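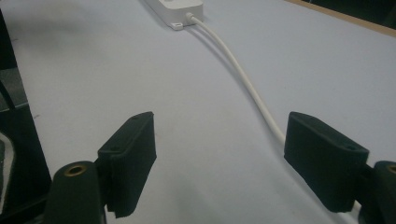
November, afternoon, Nygård room

Power strip and cord layout for the Vidik bench. Carrying on from the page with the drawer list.

Started with the white strip, the one with the thin white cord. The question is still where it should live. It keeps getting put down wherever there is space, and then the cord goes across the work area and whoever comes next has to lift it out of the way before doing anything. I would like one fixed position and one way of putting the cord away, written down so it gets done the same way each time.

Measured the cord from where it leaves the strip to the end: 42 inches. That is shorter than I had in my head, and it rules out the back corner I sketched on the previous page. From there it would have to run straight and tight to reach the wall side, with nothing spare for a bend. Crossed out the sketch.

Bend near the strip. The cord likes to leave the strip with a curve and then come back the other way, so it ends up as a long S. Tried pulling it straight a few times and letting go. It went back to a curve each time, a bit less after the last pull. I don't think there is any harm in it and I am not going to fight it. Better to pick a route that has a curve in it to begin with. The thing to avoid is a sharp turn right at the plug end. The old gray cord from the Curkberg shelf had gone stiff and shiny at that spot and went in the scrap box last month.

White on white is a small nuisance. The cord is easy to miss on a pale surface, particularly under the overhead light, and I caught it with my sleeve twice while writing. A band of colored tape near each end would help. We have Gidov tape in blue and orange. Use the orange, the blue is for the network leads. Put it on the cord and leave the strip itself plain, so the outlets stay clear and nobody has to peel anything off later.

Coiling. Tried it three ways.

Around the strip: quick, looks tidy, and I don't like it. The first turn comes off the strip at a hard angle, and the whole bundle opens up as soon as it goes in the drawer.

Figure eight, laid flat: holds well and comes out without twists. Takes two free hands and some table space. A hook-and-loop tie around the middle keeps it.

Loose round loops, laid beside the strip, tie at one place: nearly as good, and the one I think people will really do. Loops the width of a hand. Start at the strip and work outward to the plug. If you start at the plug end the twist collects near the strip and you end up with the last loop standing up.

Going with the round loops. The figure eight is fine too if somebody prefers it. Wrapping around the strip is out.

Left it coiled and tied for 20 minutes, then opened it on the board. Curve somewhat tighter than before, nothing to worry about. It should be stored with the tie loose enough to get a finger under.

Cord laid out again over the white board with the strip toward the left and the cord running off to the right. With the strip at a slight angle the cord leaves it more easily than with the strip square to the edge. Marked the angle on the sketch. I want the near part of the board free for work, so if the strip stays on top at all it goes farther back than this.

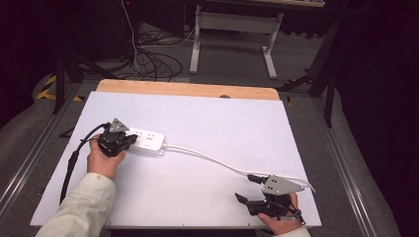
Vilgot Bråten would rather have it off the tabletop altogether. His view is that a strip on the work surface always gets moved by the second day, whatever is written in the notebook, and that we should hang it below, on the side of the frame, with the cord dropping straight down. He also said the black cables on the floor by the white-legged desk are a bigger problem than one white cord, and that we should sort those before buying any more ties.

Fair on the floor cables. They sit in a tangle to the left of the desk and every time one is needed the rest come with it. Added to the list below.

On hanging the strip I am half convinced. For: the board stays clear, the cord doesn't get caught by sleeves. Against: plugging and unplugging means bending down and feeling for the outlets, and at the moment we change plugs often. There is also the cord length again. From the rail height down to the floor and along to the wall comes out too close to 42 inches for my taste. It would need to be the wall side of the frame or not at all.

Compromise to try first: strip at the back of the table, on the bare strip of wood past the board, held with two pads of hook-and-loop so it can be lifted off for cleaning. Cord goes off the back in one wide curve. Try it until the end of the month, then decide whether it goes below. Vilgot is fine with that as long as the date is kept.

Parts on hand:
Hook-and-loop ties, short, 6 left in the box
Hook-and-loop pads, one sheet, opened
Gidov tape, orange, most of a roll
Cord clips, the adhesive kind, 2, both with old glue on them. Clean or throw out.

Don't use the adhesive clips on the aluminum rails. They came off the last time and left a gray smear that took alcohol and a good deal of rubbing. Ties through the slot if something needs to be held there.

Floor cables, for whoever has an hour:
Pull the tangle apart on the carpet, away from the tripod legs.
Coil each one in round loops, same as above, one tie per cable.
Label at the plug end with the length. Paper flag labels, pencil, then clear tape over.
Anything with a nick or a loose plug goes in the scrap box with a knot in it, so it doesn't find its way back.
The thin white one going straight up stays where it is until we know what is on the other end of it.

I put the labels in the top drawer on the Curkberg shelf. The pencil is tied to the box.

Also to check: whether the hazard tape by the tripod needs redoing once the cables are out of there. Vilgot thinks the tape should follow the edge of the walkway, and the walkway will be wider when the tangle is gone. Leave it as it is for now.

Ordering: another pack of short ties, same as before. Not the long ones. One more strip if the Vidik budget line allows it, with a longer cord, and in black or gray if they have it.

Strip put away at 4:40, coiled in round loops, tie loose, middle drawer. Pads go on tomorrow after the wood has been wiped down.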